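Yu-ting Yau puts the kettle on before she has properly said hello, and it is only when we are both sitting down with a mug that she asks whether I found the place all right. I hadn't, as it happens. Her house in Harstead is up a lane that divides twice before it gets to her, and I had taken the wrong half both times. "Everyone ends up at the farm," she says. "They're very good about it. They just point."

I have come to talk to her about bell ringing, which she took up at 60 and which has, by her own cheerful admission, swallowed most of her evenings since. Before that she taught piano and theory for the better part of her working life, first in Flevach and then from the front room we are sitting in now, where the piano is still kept in tune and a little grandson's toy tractor has been parked on the lid.

"I'd lived within earshot of those bells for years," she says, "and I'm ashamed to say I never gave a thought to who was on the other end. I suppose I imagined a machine, or a very strong vicar. Then one Thursday I was walking the dog past the church and the tower door was propped open, and I could hear somebody laughing at the top of the stairs, really laughing, and I thought, well, that sounds nicer than going home to do the ironing."

She tied the dog to the railings and went up. They let her watch for the whole practice (the dog, she says, has never quite forgiven her) and at the end a tall man called Chou asked whether she would like to have a go at the backstroke. She told him she didn't know what a backstroke was. He said that was the usual answer.

For anyone in the same position, a bell hung in the English way swings through a full circle, and the ringer pulls twice for each complete turn back and forth. The first pull is on the woolly striped part of the rope, the sally, and that is the handstroke. The second is on the tail end, with your arms right up above your head, and that is the backstroke. You learn them one at a time, with your teacher doing the other, and then one day you are given both together.

"I thought my ear would carry me," Yu-ting says. "Forty years of music, you see, I was quite smug about it. And it was no help at all! You can't hear your way into it at first. It's in your hands and your shoulders and somewhere behind the knees. I had children coming to me for lessons in the afternoon who couldn't get their two hands to do separate things, and I'd be saying, oh, be patient, it will come, and then I'd go off up the tower in the evening and be absolutely furious with myself over exactly the same thing."

It took her from January until the blackberries were out before she was allowed to ring with the others. She remembers the fruit because she had brought a crumble to practice and was too nervous to eat any of it.

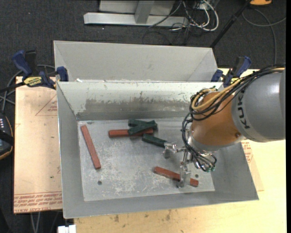

What she rang that night was rounds, the bells going down the scale from the lightest to the heaviest, over and over. After rounds come call changes, where the conductor calls out two bells to swap places, and after those come the methods, where nobody calls the swaps and you have to know your own path through the pattern by heart. She draws one for me on the back of an envelope, a blue line wandering from side to side down a column of figures, and I nod in what I hope are the right places.

"People say it's mathematical and I think that frightens them off," she says. "I can't do sums. I still work out change on my fingers. To me it's much more like a country dance, you just need to know who you're following and who's coming towards you. And if you get lost, somebody shouts at you until you're found again."

Do they really shout?

"Oh yes. Very kindly. But it's loud up there, so it does have to be a shout."

The Harstead bells are a light ring, six of them, and the tower is a friendly one to learn in, with the ringing chamber only 36 steps – no, she corrects herself, she never has counted them properly, she only knows that her knees start to complain at the little window. There is a painted board on the wall up there recording a peal from 1823, with the ringers' names in curly letters and one of them spelt two different ways. She is very fond of that board. She likes to think of him going home and complaining about it to his wife.She has since rung her own first quarter peal, at Livik, where her daughter lives and where the band was a ringer short for a wedding weekend. It went on for three quarters of an hour and she did not enjoy the first ten minutes. "My mouth was so dry I couldn't have spoken if the roof had come off. Then it settled, and I noticed I was looking at the ropes instead of staring at them, if that makes any sense. My daughter was in the churchyard with the baby. She said it sounded lovely and that she couldn't tell which one was me, and I thought that was the best thing she could possibly have said."

I ask what she would tell somebody who was wondering about it, and she gets up to refill the pot while she considers.

"Go on a practice night, and go up and say hello. Wear flat shoes and don't wear a scarf. They'll be pleased to see you, every tower I've ever been to wants more people. And don't decide after the first month, because in the first month you'll be dreadful. I was dreadful for a good deal longer than that."

Practice at Harstead starts at half past 7 and she is hoping to bring on two new learners before the winter, one of them a former piano pupil who, she tells me with some satisfaction, never did his scales. I am sent off with a slice of ginger cake in foil and careful directions back to the main road, and I end up at the farm.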